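Chores and machines: gallery

Gunis has been looking at the same question since last August: can a machine do the small jobs that people do at home and on a shop floor without thinking? By small jobs we mean putting things away, taking things out, passing an item through a hatch, clearing a surface. The heavy and repetitive work in factories was handed over long ago. A shelf in a corner shop or a kitchen cupboard is a different matter.

This page gathers our notes on the work at hand. It will be added to as more of the tasks are written up.

Passing things through an opening

We started with openings because so many chores involve one. A cupboard, a letterbox, a serving hatch and a washing machine door all ask for the same thing. The item has to be lined up with the gap, and so does whatever is holding it. A person turns the wrist a little and carries on. A machine has to know where the edges are, how wide its own fingers are when spread, and how much room is left over.
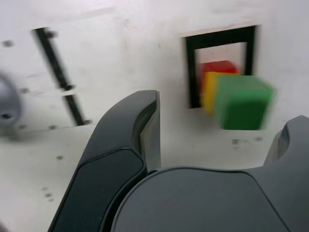
Blocks are a fair place to begin. They have flat sides, they don't squash, and the colours are easy to tell apart. If a machine struggles with blocks there is little point in handing it a bag of flour. In our notes from Jumarwood, 62 tries out of 70 with a single block ended with the block where it was meant to be. Most of the others caught on the edge of the opening and were stopped by hand.

Stacks are harder. Once one block rests on another, moving the first can shift the second, and the plan made a moment earlier is out of date. With stacks, 23 tries out of 32 came good. The slow ones did better than the quick ones.

What this means at home

Putting shopping away is the chore people ask us about most. We don't think it is ready. A machine can move a box from a table to a shelf if the shelf is clear and the box is one it has handled before. A full cupboard, with tins behind packets and something always about to fall, is still a job for a person.

Laundry is further off. Cloth changes shape every time it is picked up, and none of the Mornent tasks include it yet.

What this means in a shop

Shops are closer. Stock comes in known sizes, shelves are the same height from one aisle to the next, and there are quiet hours when a slow machine is in nobody's way. Xie, our shelf-filling task list, covers boxed goods only. Bottles, fruit and anything in a soft bag are left out for now.

Speed remains the sticking point. A shop assistant can fill a shelf while answering a question and keeping an eye on the till. The machine does one thing, and it needs the aisle to itself while it does it.

The next notes to go up will cover drawers and sliding doors.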